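**Thread: they're bringing grippers in to learn folding from us – anyone been through this?**

**damask_dee**
Long time reader, first time starting a thread, so be gentle. I work for Histdale, we do home help and linen, meaning we go out to people's houses and do the beds, the folding, the putting away. In January our manager stood up and told us the company has signed with an outfit called Prilero. A few of us now do part of our rounds with a pair of hand-held grippers instead of our bare hands, and whatever we do with them gets used to teach a machine to fold. I said yes mostly out of nosiness (and there's a bit extra on the hourly). Two weeks in and I can't decide if I've done something smart or something really dumb. Has anybody here had this at their job? What changed for you?

**tunnelwasher**
Different corner of the trade but yes. I'm at the Grarkham plant, big flatwork ironers, and we got automatic folders on the sheet line back in 1996. I was the new kid. There were 106 of us on the floor then and there are 80 now. Before anyone jumps on that, hardly any of it was layoffs, people retired and the jobs weren't filled. But the jobs that stayed are different jobs. I used to fold with a partner and talk all day. Now I feed corners into clips and listen to a motor.

**damask_dee**
Oof. The talking is the part I'd miss too. Half my ladies want the company more than they want the duvet cover changed.

**Eldana Habte**
Using my real name since I've already said all this at work. I did the same kind of program for two months at Tangen, hotel side, and my advice is get it in writing what happens to your piece rate. They measured us slower with the grippers (of course we were slower, try picking up a pillowcase hem with two fat plastic fingers!) and then somebody upstairs started using the slow numbers on the schedule. It got fixed but it took a lot of arguing.

**damask_dee**
That is really useful, thank you. We're on hours, not pieces, but they did quietly take one house off my round to make room. I thought that was a kindness and now I'm wondering.

**mr_fitted_sheet**
I'll be the unpopular one. You are training your replacement and they're paying you pocket change for it. Why would you do that? Every time you get good at it, it gets good at it.

**Eldana Habte**
And if she says no they ask the next person. I'd rather the one doing it was somebody who can fold.

**mr_fitted_sheet**
That's what everybody says right before the shift gets cut.

**tunnelwasher**
I mean, you're both right? When our folders came in, the women who'd refused to go near them ended up on the worst jobs, and the ones who learned them got to run them. On the other hand the ones who learned them never saw a raise for it either. So I wouldn't call it a win.

**damask_dee**
mr_fitted_sheet, I don't think you're wrong to be suspicious. But I've been folding clothes on other people's beds for a long time and I have never once had anyone from an office ask me how I do it. The Prilero trainer asked. She wanted to know why I go for the side seam on a dress before the shoulders, and I had to stop and think because my hands just do it! It was kind of nice. Then she asked if I could do it the same way every time and I said no, because no two dresses are the same, and she wrote that down with a face.

**quiltbag**
Physical question, how are your wrists? My sister-in-law did something like this in a warehouse and she said it was the squeezing that got her.

**damask_dee**
Sore at the base of the thumb, both sides, but mostly the left. You squeeze to close and you have to keep squeezing or whatever you're holding slides out, and thin stuff slides the worst. Towels are easy. Anything light and flowy is a nightmare, it bunches up where you didn't ask it to. I've started swapping in a few minutes of regular folding between goes and that helps.

**quiltbag**
Report it now, while it's only sore. Get it written down with a date.

**Eldana Habte**
Yes to this. Also ask about the houses. Did the clients agree? At Tangen it was empty hotel rooms so it didn't come up, but you're in people's bedrooms.

**damask_dee**
They signed a form, and I won't use the grippers anywhere they haven't. One gentleman said absolutely not and that was that, his shirts get done the old way. But I did think the form was hard to read, and I ended up explaining it at two kitchen tables, on my time. That should be somebody else's job, or it should be mine and on the clock.

**mr_fitted_sheet**
See, that right there. The machine isn't even here yet and it's already made you work for free.

**damask_dee**
Okay, that one I'll give you. I've emailed about it.

**tunnelwasher**
What do they say the thing is for in the end? Ours were at least bolted to the floor, you knew where they'd be.

**damask_dee**
The manager's line is that it'll do the basket of plain stuff while we do the beds and the people. I asked if that meant the same hours for us and she said nothing had been decided. I've asked for that in writing as well, so thanks for the push. I'm carrying on until the end of this round and then I'll see what comes back. Yesterday went better than last week, for what it's worth – I had a stubborn flowery thing to get straight and I only swore once.
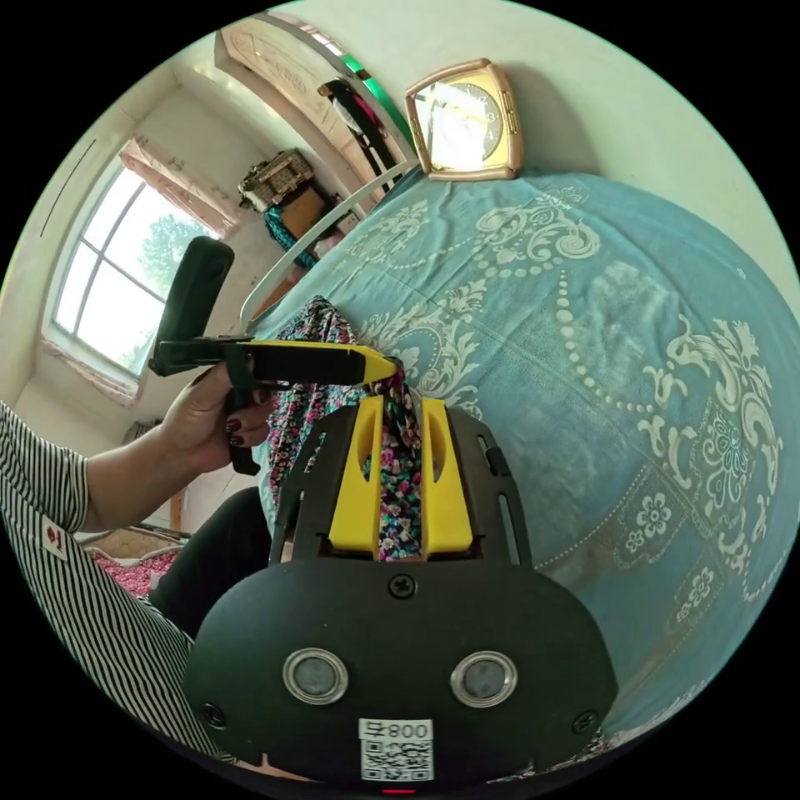

Anyway I'll let you all know what they say about the hours. And quiltbag, I filled in the form about my thumb before I went home.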